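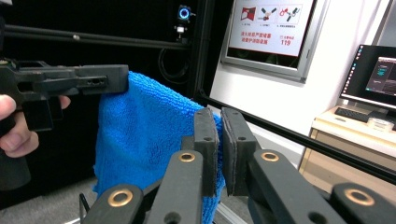 Blue microfibre towel, held up from both sides.

Call for participants: towel folding and basket packing, Kedon

Posted 20 July 2022 by the Floluvent project office, Orlow

Orlow is looking for 12 adults to take part in the next round of Floluvent, our study of how people handle small household laundry. The work is folding towels and cloths, putting them in a basket, taking them out again and starting over. It takes place at our room in Kedon, on the ground floor of the Ait Brahim building.

You don't need any experience. We would like a mix of people, including those who fold washing every day and those who put it straight in a drawer. Left-handed people are especially welcome as we had very few last time.

What you will be doing

Each participant comes for two sessions on different days. A session is two hours long with a break in the middle. You work at a table and are given one cloth at a time. The main tasks are:

- Picking up a bunched towel and finding its corners
- Holding it up and letting it hang
- Laying it down, smoothing it and folding it into a pad
- Putting the folded towel in the wire basket
- Clearing the table for the next one

The first session is mostly folding. The second adds the basket, and you will be asked to repeat some of the folds from the first day so that we can compare the two. There is a short practice at the start of both. Your work will be recorded throughout. The recordings are about the handling of the cloth and your name is not stored with them.

We use microfibre towels for most of the tasks. They are soft and thick, and they don't hold a crease the way a tea towel does, so the edges tend to come out a little rounded. A fold is fine for our purposes if the corners are more or less together and the pad stays closed when it is left alone. You will not be marked on neatness or speed. If a fold goes wrong, carry on or open it out and begin again, whichever you would do at home.

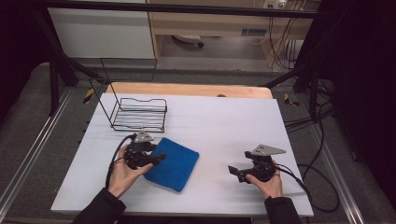
Towel folded into a square pad, with the wire basket at the back left of the table.

The room and the table

The table is white on top. Most of the work is done standing, and we can arrange for you to sit if you tell us when you apply. Please wear something comfortable with sleeves that fit closely or can be pushed up. Rings and bracelets catch in the loops of the towels, so take them off before you start. There is a locker for bags and coats.

The towels are washed between participants in an unscented detergent. If your skin reacts to microfibre, this round is probably not for you, but we keep a list for cotton sessions and can add your name.

Who can apply

You should be 18 or over and able to stand or sit at a table for the length of a session. You need reasonable movement in both hands and be able to grip lightly for several minutes at a time. Glasses are no problem. You should be able to follow spoken instructions in English. People who took part in the February round can apply again, though new applicants will be offered places first.

The part that people find slow is getting from a bunched towel to one that hangs straight.

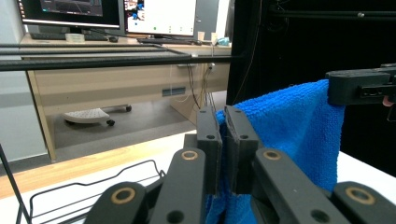
It helps to work along the top edge from one corner to the other before you put the cloth down, but we don't teach a method and you are free to use your own. Some people prefer to drop the towel flat and pull the corners out on the table. Both are useful to us. The only fixed points are that the towel begins bunched and ends folded, and that the basket is packed with the folded sides facing the same way.

Payment and travel

You are paid for both sessions together, by bank transfer, within 8 working days of the second one. If you have to stop after the first session you will be paid for that one. Bus and train fares within the Kedon area are refunded if you bring your ticket. There is no parking at the Ait Brahim building apart from the disabled bays, which can be booked through the office.

Tea, coffee and water are provided in the break. Please don't bring food or drink to the table. 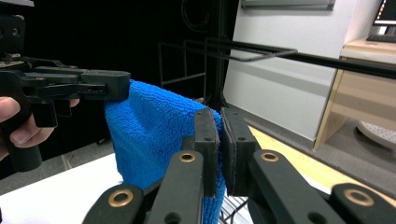

A participant from the February round told us that the first half hour felt fiddly and the rest went quickly, and that she would have liked more warning about the amount of standing. She also asked for a longer break. We have since made the break longer and put a stool in the room.

How to apply

Fill in the short form at the Orlow front desk or ask for it by email. Tell us which hand you write with, which days you can't do, and whether you need to sit. Places are offered in the order forms come in, with some adjustment to keep the mix. You will hear from us either way.

If you are offered a place and can't come, please let us know the day before so that we can call the next person on the list.

Related notices
Cotton and linen folding: register your interest
Basket packing, February round: summary for participants
Orlow front desk: summer opening hours
Getting to the Ait Brahim building
Part-time laundry assistant, Kedon (closed)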